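What I've Been Reading (and What I Gave Up On)
May 15, 2021
By the Saturday Shelf 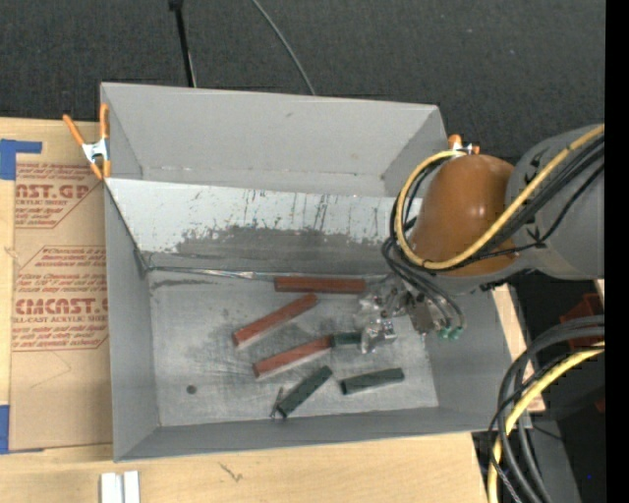

So I finally finished The Salt Stairs of Grasora, and I have been wandering round the house ever since not quite knowing what to do with myself. Do you get that? I picked up the next book on the pile, read two pages, put it down and went and cleaned the bathroom sink. That is how much I liked it.

If you've missed me going on about it, Grasora is a city built down the side of a cliff, and everybody's place in life depends on which stair they were born on. Our heroine is a lamp carrier from the ninety-sixth stair (there are 96, so you can't get any lower without getting wet) and she's sent up to the top with a letter she mustn't open. Of course she opens it. I would have opened it on the second stair! What I loved is that the author takes her time. You get the food and the washing lines and the old women shouting from one landing to another, and by the time the trouble starts you feel as if you've lived there for years.

I do have a grumble, and it's the romance. He's a map maker, he's handsome, he has a scar, and I couldn't tell you one other thing about him. Every time he turned up I wanted to get back to the aunt who runs the soup kitchen. There is a whole book to be had in that aunt. Still, the ending made me cry into a cheese sandwich, so I'm giving it 9 out of ten and lending my copy to my sister, who will bend the spine and pretend she hasn't.

Now, Kimaro. A few of you wrote in to say I had to try the Kimaro books, and one of you said it in capitals, so I gave in and got the first one from the library. It's a detective series set on a river ferry, and I did enjoy it once I was in. The start is slow, though. I was a good 200 pages along before anyone was murdered, and I'd begun to think I'd got the wrong idea and it was a book about boats. Then the cook is found in the ice store and I didn't put it down until gone one in the morning.

I didn't guess who did it. I never do, so that isn't saying much, but I didn't feel cheated either, which sometimes happens to me with mysteries. When I flicked back afterwards the clue with the wet gloves was sitting there plain as anything. I've put my name down for the second one and I'm twenty-first in the queue, with 20 people in front of me. Whoever has it at the moment, please read faster.

I also have to own up to one I gave up on. Droluten came with so much praise on the cover that there was hardly room for the title, and I really did try with it. It's set in a frozen country where people have stopped using names, and I can see that it's clever. The trouble is that everyone is called "the brother" or "the other brother" or "the one who came back", and after a few chapters I had no idea who was skinning the reindeer. I'd read it in bed and lose my place, and then read the same page again the next night and not notice. I stopped at the funeral. If you've finished it and it gets easier, do tell me, and I'll have another go in the winter when I'm feeling stronger.

Something lighter after that, I thought, so I went back to Skurkum, which I last read when I was eleven or twelve. Skurkum is a troll who lives under a school, and he's meant to frighten the children but ends up doing their spelling for them. Oh, it's still lovely! I'd forgotten how funny the headmistress is. I'd also forgotten the chapter where he goes home to see his mother, and I had to stop for a minute there. I don't think I noticed it was sad when I was small. I read a bit out loud to my nephew over the phone and he asked if we could do it again next week, so that's us sorted for a while. The pictures in my old copy have been coloured in by somebody with a green crayon, and I have a nasty feeling it was me.

Next up I've got a choice between a big family saga (three generations, a vineyard, a secret in a trunk, you know the kind) and a book of ghost stories that I bought for the cover. I'm leaning towards the ghosts. I know they're supposed to be for the autumn but the weather's been so grey here that it may as well be. I'm keeping the saga back for August, when I've got a week off and a deckchair with my name on it.

Quite a few of you have asked if I'll do another swap list. Yes, I will, I just need to find the time to type it up. If you've got paperbacks you'd like to pass on, reply to this with the titles and what sort of state they're in, and say if you're happy to post. Please don't send me any more copies of the one about the lighthouse. We've all read the lighthouse one.

And if anybody knows whether there's going to be a second Grasora book, put me out of my misery. That last page has to be leading somewhere, and I want to know what was in the aunt's other cupboard.

Last updated: Saturday evening, to correct the number of chapters I managed of Droluten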